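**Flastberg publishes equipment planning guide for two-arm robot workstations**

Flastberg has released a planning guide for laboratories and small engineering groups preparing to buy robot arms for desktop manipulation work. The guide covers arm selection, grippers, furniture, power, cabling and spare parts. It is available at no charge from September, along with a budget worksheet in spreadsheet format.

The release follows a review of 11 equipment plans submitted to Flastberg by customers over the past year. In most of them the arm and controller were priced in detail, while the items between the arm and the floor were covered by a single line marked "other." Flastberg found that this line was the one most often revised after the purchase order had been issued.

The guide divides a workstation budget into four groups: motion hardware, end effectors, fixed infrastructure, and task objects. Each group has its own section in the worksheet, with separate columns for purchase price, lead time, expected service life and replacement cost. Buyers can enter one arm or two. When two arms are entered, the worksheet adds a second controller, a second emergency stop and a larger mounting allowance, and it flags any shared item that would stop both arms if it failed.

Fixed infrastructure receives the longest treatment. Mounting plates, desks, cable runs and floor space are planned against the full reach of the arm, including the elbow, instead of the working area of the gripper alone. The guide recommends that the base position be marked on the floor before furniture is ordered, and that desk height be settled after the gripper and any flange-mounted sensor have been chosen. A taller end effector reduces the usable clearance above an object, and a desk bought too early may have to be replaced.

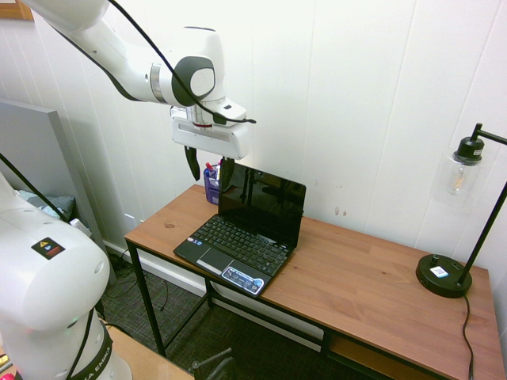 Cable management is budgeted as a separate item. The worksheet asks for the length of each cable at full extension, the number of fixing points along the arm, and the route from the base to the controller. Cables belonging to objects on the desk, such as lamps and chargers, are entered on the same sheet as the robot cables, as they compete for the same floor space and outlets.

The section on task objects deals with household and office items used in manipulation trials. Flastberg advises buyers to treat these as consumables and to hold duplicates of any item with a hinge, a glass part or a printed surface. Older laptops are suggested for lid and hinge tasks on cost grounds. The object list should record dimensions and mass at purchase so that a later substitute can be matched.

Two optional packages are being released with the guide. The Durkeo mounting kit contains a base plate, leveling feet, edge clamps and a set of cable guides, and is priced at $1,349 per arm position. The Durkeo two-position kit adds a second base plate, a joining rail and a common grounding point, and is priced at $2,890. Both kits ship from the Flastberg warehouse in Karkby. Arms, controllers and grippers are not included. Customers should confirm the bolt pattern of their arm before ordering, using the drawing in the guide's appendix.

The planning method was tested with Nair, an engineering services firm that fits out research spaces. Nair used the worksheet on two room conversions and returned corrections to the power and floor-loading sections. Its main request, a column for items already owned, has been added. Equipment entered in that column carries no purchase price but is still assigned an inspection cost and a remaining service life.

The guide also sets out a purchasing order. Site survey and base layout come first, followed by the arm and controller, the end effector, the furniture, and finally the task objects. Flastberg recommends a contingency of 10 percent on fixed infrastructure and a separate allowance for replacement gripper fingers, which wear at different rates depending on the surfaces they touch. Software licenses and operator training are listed in the worksheet but are not estimated, given the variation between suppliers.

The guide does not replace a risk assessment. Buyers remain responsible for guarding, stop circuits, speed limits and compliance with local workplace rules, and the worksheet includes a line for the cost of an outside assessor.

**Availability**

The guide and worksheet can be requested from the Flastberg planning desk. Orders for both Durkeo kits open in September. Volume pricing is available for sites fitting out more than four arm positions.

**About Flastberg**

Flastberg supplies mounting hardware, workstation furniture and planning services for robotics laboratories and light automation sites.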